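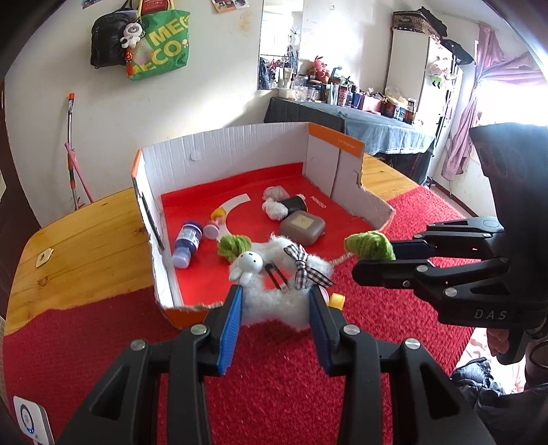

Issue 23 | Page 2

The Toy Repair Evenings of Honau

I moved to Honau in 2004, and in my first winter I learned that people here do not throw away a soft toy. They bring it to Biver, the sewing shop beside the old post office, and there it gets a new ear, or a new seam under the arm.

The shop opens its back room every Tuesday at seven in the evening. You bring the toy, you take a chair, and somebody shows you the ladder stitch. It is a simple stitch, and for one month I did it wrong. My thread was too short and I pulled it too early, so the seam made small waves.

Most of the work is with plush. White plush is the difficult one, for it shows every finger. The women at my table comb the fur away from the seam before they sew, and afterwards they comb it back over the thread. For stuffing they order wool from Lullo, in bags of up to 200 grams. I still prefer the cheap kind, which is softer to push into a narrow leg.

In January the room is full, after the holidays, when the new toys have had their first accidents. There is tea, and the radio plays too loud. My own bear waited there two weeks for a nose, and I chose brown.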